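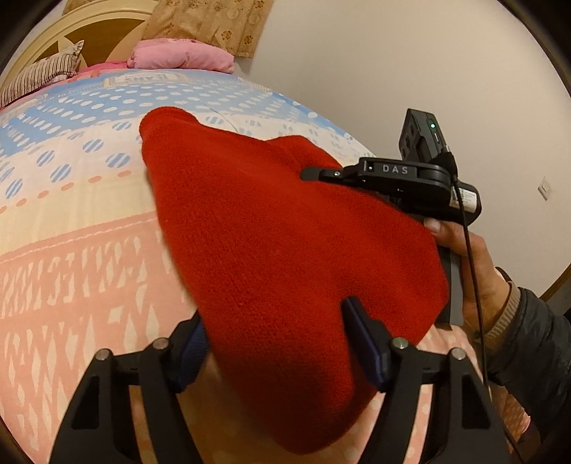
4.2 What happened when we changed the subject lines

So by the second week of December we had a newsletter list we trusted, and I could finally get to the part I'd wanted to do from the start, which was messing with subject lines. Rocío Tejada (who runs the email side at Trira, and who put up with a lot of messages from me) had been writing them the same way for years: shop name, colon, whatever was on offer that week. They worked fine. Open rates were steady, people bought things, and she saw no great reason to touch them.

We split the list in two at random. Half kept getting the old style. The other half got what I'm calling the plain style - a short line written the way you'd write to a friend, with no shop name and no discount in it. "Did you see these?" was one. "Back in stock, finally" was another. The body of the email was the same for both groups, down to the last link, and both went out at the same hour.

Figure 3. Path from opening an email to a purchase, as used in this section. A reader opens, clicks through to the shop, adds an item, and pays. We count a person once per email at each step, however many times they clicked.

The plain style got more opens, and I was pretty excited about that for a few days! Then I looked at clicks, and the gap mostly went away. My reading is that the friendly lines pulled in people who were curious for a second and then saw it was a shop email after all. Fanni Juhász disagrees with me on this. She thinks those extra opens are worth having anyway, because a person who opens today may be easier to reach next month, and she has a point that our test was too short to rule it out. We left the question open and come back to it in Section 6.

Sales are harder to talk about. Most of the emails in the test led to so few orders that one big basket could tip the result either way, so I don't want to lean on them. What I can say is that we didn't see the plain style hurt sales in any week, which was Rocío's main worry going in.

We did get complaints, and I read every one of them. There were 19 in all, and most came from the plain group. Two readers used the word "sneaky" (ouch). A few just said they couldn't tell who the email was from, which is fair enough, as the sender field on some phones gets cut down to almost nothing. Akport, the mailing tool we used, lets you set a shorter sender name, and I wish I'd done that before the first send.

One more thing on method. Iglesias, the other shop we had lined up, dropped the random split partway through and sent the plain style to everybody, so I've kept its numbers out of this section. They're in the appendix with a note. If you want to try something like this yourself, get the split agreed in writing and check it after each send - I checked ours only at the end, and it was luck that Trira's had held.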